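Home Courses Materials Handouts Print Search

Wood Surfaces in Use, Handout 4
Butcher-block tops: construction, movement, marking and fixing things down

1. What the top is made of

A butcher-block top of the kind used for benches and long tables is an edge-grain panel. Narrow strips of wood are turned so that the edge of each board faces up, glued side to side, and planed flat. End-grain blocks, with the cut ends of the fibers facing up, are a separate product and are covered in Handout 5.

Color varies from strip to strip in almost every panel. Strips come from different boards, and boards from the same tree differ between the outer and inner wood. Variation in color has no bearing on strength. Graders at most mills sort for knots and splits first and for color only when the customer pays for it.

Seams between strips should be felt with a fingernail before they are looked for by eye. A seam that catches the nail has opened or has a step in it. A seam that is visible but smooth is sound.

2. Movement

Wood takes up and gives off moisture with the air around it. Across the grain the change in size is large enough to matter; along the grain it can be ignored for furniture work. A long table therefore stays the same length all year and changes in width. Fasteners from the frame into the top must allow for this. Slotted holes are used, with the slot running across the grain.

A top fixed rigidly at both sides will cup or split at a seam. The usual time for this is late winter in a heated building. In the course shop the first complaints arrive in March.

3. Reading surface marks

Before any refinishing, marks are sorted by depth. Finish-only marks include scuffs, haze and rings. Marks in the wood include dents, dark specks, burns and iron stains. The test is a low light held to one side. A mark that vanishes when the light moves is in the finish.

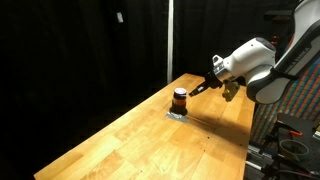 Handout text: Tolley Surface Workshop | Course notes, Unit 2

Overhead light gives glossy spots that hide fine scuffs, so the top should be inspected from both long sides. Small dark specks are common on blond wood. Some are mineral streaks or pin knots and were present in the tree. Others are reactions between iron particles and tannin. Pin knots cannot be sanded out within the usual allowance. Iron specks are often shallow and respond to oxalic acid, applied with gloves and eye protection and rinsed twice.

4. Holding small objects in place

Jars, cans and similar items are often held to a bench for a short period. Three methods are in common use.

Clamps and cleats leave no residue but take up space and may dent the edge. A scrap pad goes under each jaw.

Double-sided tape is neat and suits flat-bottomed containers. The foam type is difficult to remove from an open-pored finish.

Duct tape is the quickest. A square laid flat on the wood gives a patch on which a jar can stand. A cylinder laid on its side needs holding on both sides, or it will roll. Strips should be pressed down from the object outward. Creases leave channels where the adhesive is not touching the wood, and a ragged torn edge lifts before a cut one.

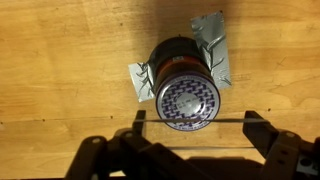
Adhesive transfer depends on time, pressure and temperature. Tape removed the same day normally comes away with little residue. Tape left in place for weeks will leave some of its adhesive behind, especially on an oiled finish. Removal procedure:

Warm the strip with a hair dryer on low.
Pull back on itself at a shallow angle, along the grain.
Lift residue with mineral spirits on a cotton cloth, after a test on the underside.
Wipe dry and leave overnight before re-oiling.

A pale patch may remain where the tape stood. On an oiled top it is usually oil that has been pulled out of the surface, and one thin coat restores it. On a varnished top it means the film has been damaged and the area must be feathered in.

5. Exercise

Choose a top in regular use. Map the seams and the marks on grid paper and class each mark as finish or wood. Apply one strip of duct tape to the underside, remove it at the next session, and record the residue. Bring the map to the Urban building bench room.

27 shares | 2 comments

Comments

edgegrain_ks
Section 4 should mention citrus cleaner. It works on tape residue but leaves its own oil, so allow longer before recoating.

plane_and_simple
Is the oxalic acid step safe on a top that already has hardwax oil on it, or does it have to be stripped first?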